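Kusent began by teaching its household robot with a second arm, a copy of the first, which an operator moved by hand while the robot followed. It worked well at a bench. Getting the pair through the front door of a flat in Stellham took 2 people and most of a morning, and the firm gave it up before August.

The Sokalora project carries less. An operator holds a gripper in each hand and does the job directly, and software works out the path each one took through the room.

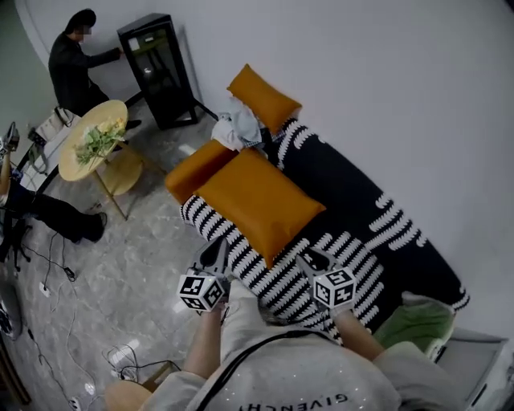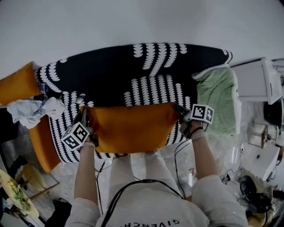
Tidying a sofa is harder to teach than stacking boxes. A box keeps its shape and a cushion doesn't, so the place where the jaws close decides how the rest of it hangs. Held by its two upper corners, as the orange-yellow one is over the front of the black and white sofa, a cushion can be lowered without folding. Taken by one corner it swings.

Kusent wants 700 runs of the sofa task before it trains anything. It has 200 so far, gathered in 4 homes. The first model will go to Wi, the older of its two robots, which has slower arms and a weaker grip than the operators do.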